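Home Topics Software Robotics Index

Reading time: 6 min

Flumuto (software)

Flumuto is a software package for turning recordings made with hand-held grippers into control policies for robot arms. It covers tracking of the gripper's path, measurement of the finger opening, matching of clocks, checking of recordings and, in its later versions, playback of a trained policy on an arm. It was first written at a workshop in Mendcombe and is now kept up jointly by the Mendcombe group and a smaller one in Nitton. Version 2 was released on June 3, 2021.

The name is used both for the whole package and for its central library. Users who want to be exact call the library "flumuto-core" and the rest "the tools".

Background

Programs that teach robots by example need many recordings of a task being done. One way to get them is to steer a real arm by remote control, but this is slow and ties up the arm. Another is to give a person a hand-held gripper with a camera fixed to it. The person does the task by hand, and the software works out afterwards where the gripper was at each moment and how far its fingers were open.

The second method moves much of the difficulty from hardware into software. A robot arm reports its own joint angles. A hand-held gripper in its simplest form reports nothing, and both its path through the room and the state of its fingers have to be recovered from video and, where one is fitted, a motion sensor. Flumuto began as a set of scripts for this job. The scripts were gathered into one package in March of the year before version 2, when the Nitton group began to use them and found that several relied on folder names found only on one computer in Mendcombe.

Structure

The package is built as a chain of stages, each of which reads files from the stage before and writes its own. A stage can be run again without repeating the earlier ones. There are five in the usual order: import, tracking, finger measurement, checking and export.

Import

The import stage copies video and sensor data into a common layout and matches their clocks. Video and motion data often start at slightly different times, and an error of even a few frames will spoil the tracking. Flumuto finds the offset by comparing turning motion in the video with the turning rate from the sensor. If the two cannot be matched, the recording is set aside and a line is written to the log.

Tracking

Tracking estimates the camera's position and direction in every frame. Flumuto does this by following small points of contrast from one frame to the next and building a sparse map of the surroundings. A mapping pass is made first, in which the user moves the gripper slowly around the work area, and later recordings are placed within that map.

The quality of tracking depends heavily on what the camera sees. Printed paper, tools and cluttered shelves give many fixed points. Plain painted surfaces give very few. Wood lies between the two, as its grain has plenty of contrast, but long parallel lines look much the same at every point along their length, and the tracker may slide along them without noticing. Knots and curved figure in the grain help to pin the estimate down.
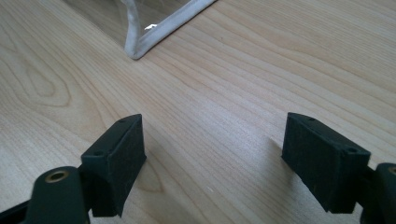 Shiny and see-through items cause a different kind of trouble. A highlight moves as the camera moves, so a point placed on it does not belong to any fixed spot in the room. Clear plastic shows the surface behind it, sometimes bent or dimmed, and the tracker may treat the edge and the background as one object. Flumuto gives each point a score for how steadily it behaves and drops those that fall below a set limit. The limit can be changed, though the manual advises against lowering it.

The fingers themselves must also be left out of the map. They stay nearly still in the picture while everything else moves, and a tracker that trusted them would decide that the camera was not moving at all. A mask is therefore drawn over the area the fingers can reach. The default mask is generous, and users with narrow fingers often replace it with their own.

Finger measurement

The gap between the fingers is measured from the same video. In version 1 this needed printed markers on both fingers. Version 2 added a method without markers, in which a small model is fitted to the outline of each finger pad. The model must be set up once for each shape of finger. Dark pads on a pale table are easy to outline; dark pads over a dark cloth are not, and markers are still recommended for such work. Shadows beside the pads were a common source of error in early builds, where a soft shadow could be read as part of the pad and the gap reported as smaller than it was.

The result is smoothed over 14 frames before export. Smoothing can be turned off for tasks with quick taps or releases.

Checking

The checking stage looks for jumps in the path, long stretches with few tracked points, and finger readings outside the possible range. Each recording is marked as good, doubtful or rejected. Doubtful recordings are shown in a viewer, where the user can trim them or pass them by hand.

The set of recordings used to test each release is known as the Baumgartner set. It holds 2591 recordings, of which 1918 are marked good under the default settings of version 2. A further 138 are kept as known failures and should always be rejected. A change to the code that lets one of them through is not merged until the reason has been found.

Export and playback

Export writes the path, finger opening and video frames into a single file for training. Positions are stored relative to the gripper's own pose at the start of each short section, so that the trained policy does not depend on where the table stood in the room.

Playback runs a trained policy on an arm. It allows for the delay between the camera image and the arm's response by discarding the first few steps of each plan - those whose time has already passed. Speed limits and a bounding box for the arm are set in a plain text file, and playback will not start if the file is missing.

Limitations

Flumuto does not measure grip force, and a policy trained from its files has only the picture and the finger opening to go by. Thin, clear or very soft objects remain difficult for this reason as well as for the tracking reasons given earlier. The package handles two grippers at once only if both were recorded in the same map. Processing is not done live: a recording has to be finished before the import stage can read it.

See also

Hand-eye calibration
Imitation learning
Visual odometry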